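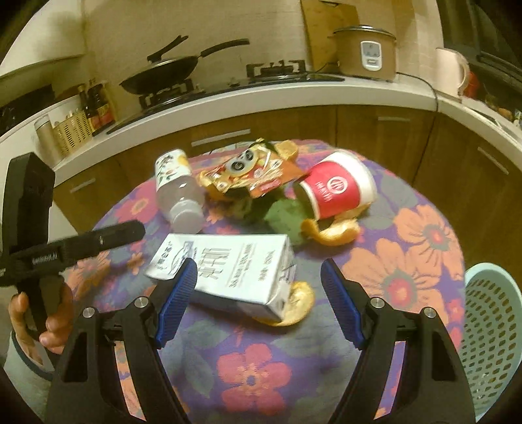

From: Graham Haworth
To: flidden-household
Subject: Re: Sorting at the table, and the peel question

Thanks for the long message. I have quoted it below and cut the part about the storm drain, which I think belongs in its own thread. My answers are in between.

> I have been on this list since January and I still can't tell what most of you do between the end of a snack and the bin. The sheet that came with the new carts tells you which cart things go in. It doesn't say where you are supposed to do the sorting. Our kitchen has one small stretch of clear counter and I end up with peel in the sink, a bottle on top of the toaster and wrappers in my pocket.

We do it on the kitchen table. I tried the counter for a year and it doesn't work in our kitchen either. The rice cooker, the paper towels and the microwave all live there, and by the time I had pushed things aside for four or five pieces of trash I was annoyed enough to throw everything into one bag. The table is already where people eat, so the trash is already on it.

The only thing I changed was the cloth. We use a round one with big flowers on it, and it gets shaken out and washed more often than a good one would. If you have a nice cloth, put it away until the sorting is done or lay newspaper over it. Orange peel left on a light cloth overnight will mark it. Ours is so busy with color that I can't tell.

> My second question is about order. Do you do food first or containers first? My daughter says containers, I say food.

Food first. I agree with you and not with your daughter. If you start with the containers you will get them clean and then set them down in the scraps again.

What I do, after an ordinary afternoon of oranges and drinks:

Peel and greens go straight into the caddy. I pick up the big curls by hand and then go around once more for the bits that have slid under something. They do slide under things. Check beneath cups and along the edges of cartons before you carry the cloth outside to shake it.

Then anything with a drink in it gets emptied. Then the bottle, the carton and the cup get a quick rinse in whatever water is left from the dishes. I don't run the tap for them.

Wrappers last. They weigh nothing and can wait on the table.
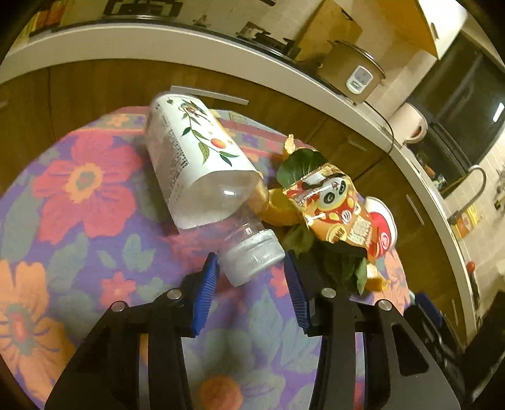
Drink bottle, snack wrapper, greens and orange peel on the round table, with the counter behind.

There is a little amber liquid left near the shoulder of that bottle. It is the kind of thing I want to mention to the list, as it was the most common fault in the last round of cart checks on our route. A bottle with the cap on and a mouthful of drink in it looks empty from any distance. Open it, pour it out, and put the cap back on.

> Caps on or caps off? I have been told both, by people who were both very sure.

On, for us. The Fundholm depot takes them on. Loose caps fall through the first screen there and end up with the grit. If you are on the Cabrera side of the creek you have a different hauler, and last I heard they wanted caps off and in the trash. I would call and ask before going by what I say. The number is on the lid of the cart.

The label can stay on the bottle. I used to peel labels off, and it was a waste of an evening. Some of the paper ones come away in strips and leave the glue behind, and then the glue picks up lint.

> What about drink cartons? They feel like paper but my neighbor says they have a lining and are trash.

They have a lining and they are not trash on our route. Cartons go in the container cart with the bottles. They do not go with the paper, whatever they feel like. Empty it, rinse it if it held milk or anything sweet, and push the ends in so it lies flat. If there is a straw, take it out. A carton with writing in another language on it is handled the same as any other, to answer the person who wrote to me off list. The depot doesn't read them. We buy some of our drinks and snacks at the Asian grocery and all of those cartons have gone in the container cart without a tag.

> And paper cups. We get a lot of paper cups.

Paper cups are trash at Fundholm. I know that is not the answer people want. The coating doesn't come off in their process, and one bag of cups in a load of clean cardboard is enough to get the load marked down. I asked about this twice and got the same answer both times, the second time from a different person.

What we do with them is use them again first. A rinsed cup holds the small scraps at the table so that I can make one trip to the caddy, and the bigger ones start tomatoes in spring if you poke a hole in the bottom. After that they go in the trash. It isn't much, but it is a second use.

> Snack wrappers: is there anything at all to be done with these?

No, not at home. If it crackles and springs back open when you let go of it, it is trash. Shake the crumbs out over the caddy if there are a lot of them, fold it up, and tuck it into another wrapper if you have one so they don't blow around when the truck tips the cart. Bright wrappers are what I find in my hedge every windy week. Please tie the bag.

If you have little kids, watch for small torn corners. A torn-off corner in the caddy is very hard to see among peel, especially if it is orange and yellow, and it will still be there when everything around it has turned to compost. I have screened finished compost and found a cartoon face looking at me.

> Last one. My caddy smells by the second day and I am ready to give up on it. It's the Astemach with the charcoal lid.

I have the same one. The charcoal pad is fine, but it can't keep up if the bottom of the caddy is wet. Put a folded paper towel in the bottom before you put in any scraps, and replace it every time you empty. Greens are what make the liquid. Citrus peel on its own hardly smells at all, and I like to put it on top for that reason.

Empty it every other day in warm weather even if it is half full. Rinse with cold water and leave the lid off for an hour. If it already smells, a spoon of baking soda and a night on the porch will usually bring it back.

On orange peel in the backyard pile, there was a question in the older part of the thread that went unanswered. It is fine in a pile. It is slow, so tear it up. The long curls you get from peeling by hand dry out and go leathery if they land on the outside of the heap, and I have dug up some that looked the same as the day they went in. Bury them in the middle with something green. In a worm bin I would go easy. Mine avoid it until it has gone soft, and a whole afternoon's worth of oranges is more than a small bin wants at one time.

A few numbers for those who asked at the meeting. The Flidden route had 1755 carts out at the last check. The goal for food scraps is 3000 pounds for the quarter. We were 1000 pounds short of it last quarter, and I put most of that down to people like me who stop bothering in winter. The tag for a spoiled cart is still $5, and it is still charged per pickup and not per item, so one bad bottle costs the same as ten.

One correction to something I posted before. I said that paper towels with food on them go in the trash. They go in with the food scraps if they are plain and if all that is on them is food. If you used a cleaning spray, they are trash. I had it wrong and two of you wrote to say so.

> Thanks for putting up with all this. I would be happy to write up the answers if it helps anyone.

Please do. If you write it up, keep the route names in, so the Cabrera people don't follow our rules by mistake. I would also leave room for the table part. Everybody has the cart sheet, and what I get asked in the driveway is where to put the wet bottle while you deal with the peel. My answer is on its side on the cloth with the cap on, until the sink is free.

I still don't have an answer on the small pieces of printed paper that come off packages. I have been putting them in with the mixed paper. If they are under the size of a playing card I suspect they fall through the screen with the caps, but I haven't asked. If anyone is calling the depot about something else, could you ask them and post it here?

Graham Haworth
Flidden, upper end

--
To leave this list, send a blank message with the word "unsubscribe" in the subject line.
Please trim what you quote.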